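Shared kitchens and food waste in the Brallik student house

Project report, January 5, 2023
Group: Kazimír Doležal, Han-gyeol Geum
Supervisor: Shoshana Lyons

1. Introduction

In our student house one kitchen is used by 12 people. Many students complain that food is thrown away, but until now it was never measured. We wanted to know how much food goes in the bin, and what kind of food it is. The work was done during the autumn term and we thank all residents who allowed us to look in their rubbish.

2. Method

We put a separate bin for food in the kitchen and weighed it each evening for seven weeks. The scale was lent to us by Harriet Rosenthal from the house office. Peel, bones and coffee grounds were weighed apart and they are not part of the results. We also asked the residents to write on a paper list what they threw away and why. Not everybody filled in the list every day, so the reasons are less certain than the weights. 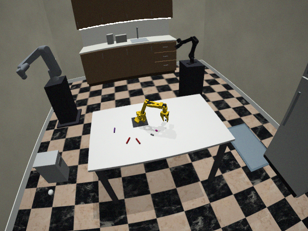

Which food was thrown away the most?
Bread came first by weight, then cooked rice and pasta, and after that salad in bags.

3. Results

In an ordinary week the bin had around 600 grams of bread in it. The residents wrote that a whole loaf is too much for one person, and that the freezer has no free place. Cooked rice was mostly left from the evening before. Milk was a smaller problem than we expected.

The worst week was the one before the exams. People bought food as usual but had no time to cook it, and some went home early and left full shelves in the fridge.

4. Discussion

We think that sharing bread would help the most. Two residents started to do this already in the fifth week, so our last numbers are perhaps a little too low. Gilmar Mendonça, who lives on the floor above, told us that they keep one open shelf in the fridge, where everybody can take what he wants. We would like to try the same system and weigh the bin again before July.

A weak point of our work is that the residents knew about the weighing. It is possible that they were more careful than normally.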